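The Drurnar blocks: photo gallery

Posted 31 May 2022 in Projects

The Drurnar set is a small collection of coloured blocks and rings made on the printer at the Clumgate workshop. It began with one cube and grew as different reels of filament came to hand, so the colours were never planned as a group. The photographs on this page show some of the pieces laid out on the black-and-white board, with notes on how they were made and finished.

The cubes all come from the same basic drawing. It is a plain cube with every edge rounded over, and it can be made larger or smaller before printing. The rounding on the first version was very slight and the corners felt sharp when you picked one up, so it was increased for the next lot. The cubes since then have had the softer shape. They are pleasant to hold and they still have enough flat face to stand one on top of another.

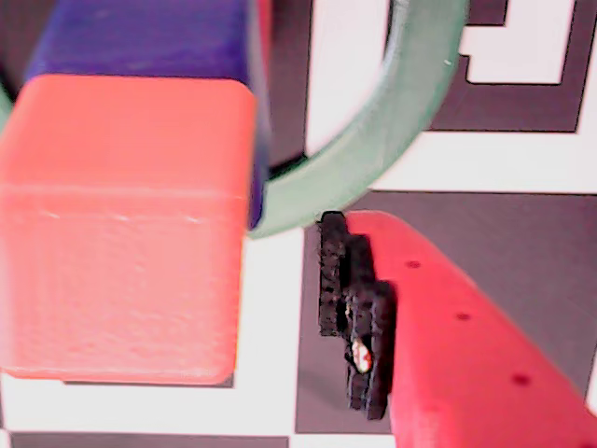
Coral-red cube, with a blue-purple block behind it and the mint-green ring.

The coral-red is a Walinon filament, bought as the end of a line. It came out a little paler than the card suggested, and it prints cleanly at the ordinary settings. The green took more trouble. The first ring lifted from the bed on one side and had to be thrown away, and the second was kept after the bed had been cleaned and the first layer slowed down.

No paint or varnish has been used on any of the pieces. We did try a coat of clear varnish on a spare cube. It made the surface shiny and rather sticky in warm weather, and it showed every fingerprint. Bare plastic is easier to live with. A wipe with a cloth and a drop of washing-up liquid is all the cleaning they get.

Coloured pieces show up well against black and white, and the board is a good surface to photograph them on for that reason. Plain white paper was used for the early pictures and the paler colours looked washed out. A dark cloth was better but picked up fluff. The board has to be properly flat before anything is stacked on it, as a bump near one edge is enough to tip a small cube. Ours had been stored rolled up and spent a weekend under encyclopaedias before it would lie down.

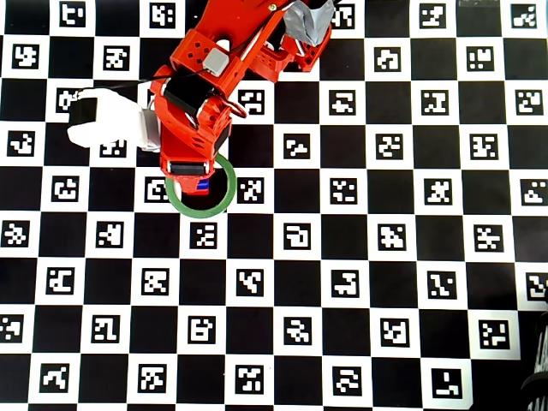

K. Shimada

The pattern is best kept away from direct sun. A bright window puts a patch of glare across the black squares and the camera then darkens everything else to make up for it. An overcast day gives a softer light, and if there is a blind it is worth pulling it down halfway. The mat should be wiped in one direction with a dry cloth. Wet wipes leave smears on the black parts which take longer to get off than the dust did.

For anyone wanting to print a set like this, these are the settings used at Clumgate for the standard cube:

Wall thickness: 2 mm
Time on the printer: 94 minutes
Supports: none
Finish: left as printed

The time is for one cube on its own. Several can go on the bed together, but if one comes loose it tends to take its neighbours with it, and a failed tray wastes a lot of plastic. One reel weighed 281 g when it went on, part used, and there was plenty left at the end.

Rings are simpler to draw and a bit harder to print. They are laid flat on the bed and need to be left to cool before they are taken off. Pulling a warm ring away with your fingers will bend it, and a bent ring rocks on the table for ever after. A thin scraper slid under one side is the safest way. The opening should be wide enough to go over a cube with a little room to spare, as a tight fit lifts the cube when the ring is picked up.

Stacking is what the blocks get used for most. A ring goes down first to mark the place, one cube is put inside it and another goes on top. You can do it with the colours in a set order, or by size, or as high as they will go.
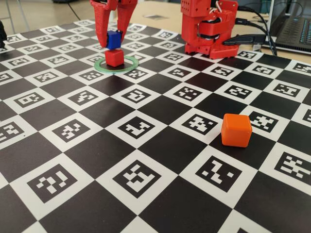
Taller stacks need more care with the faces. The side that was against the printer bed is always the flattest, so that one should face down. The top can have a slight ridge where the last lines were laid. If a cube wobbles, rub the top face lightly on a sheet of fine sandpaper placed on a table, then turn the cube 90 degrees and do the same again. Go gently - it is very easy to take too much off one side. The dust should be rinsed away before the cube goes back with the others.

Sanding does dull the colour. On the blue it leaves a chalky patch, which fades a little with handling but never quite goes. We have stopped sanding the sides for that reason and only touch a top face when it really needs it. The fine lines left by the printing are part of how the blocks look, and they give a bit of grip as well. 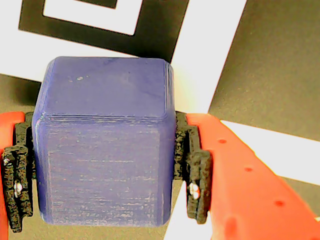 Scuffs are a different matter. Blocks kept loose in a box rub against each other and the darker colours show it first. The set now lives in a shallow tray with a folded tea towel between the layers. Rings go in at the bottom, where they lie flat, and the cubes are packed above them.

Two additions are planned. One is a yellow cube, to be printed when the Walinon order arrives, and the other is a larger ring. Both should be ready in July and pictures will be added to this page.

The drawings for the cube and the ring can be copied at the workshop during normal opening hours. Please bring your own memory stick.

Back to all galleries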